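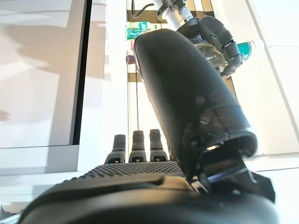

4. Handling and lighting

The Clillum sorting table arrives with 30 tray dividers, 2 spare feet and a great deal of cardboard. Keep the cardboard until you have found both feet.

4.1 Before you start

1. Pick a bright room. Small items look remarkably alike in the gloom, and you will blame the labels.
2. Set the table height to 92 cm. Tall users may go up to 100 cm. Short users may borrow a box.
3. Put the item to be sorted within easy reach of whoever is doing the sorting. Reaching across is how section 7 (Spillages) came to be written.

4.2 Passing items across

1. Keep a firm grip until the item is held at the other side.
2. Let go.
3. Put it in its tray, then shut the tray. The Takács catch clicks twice. One click means it is thinking about it.

Note: Steps 1 and 2 were a single step in the May edition. Shota Takagi in our Prandthorpe workshop asked for them to be separated, and sent photographs of the floor.

Caution: Do not lift the table by its trays. They will come with you. The table will not.

Spare catches: see section 9.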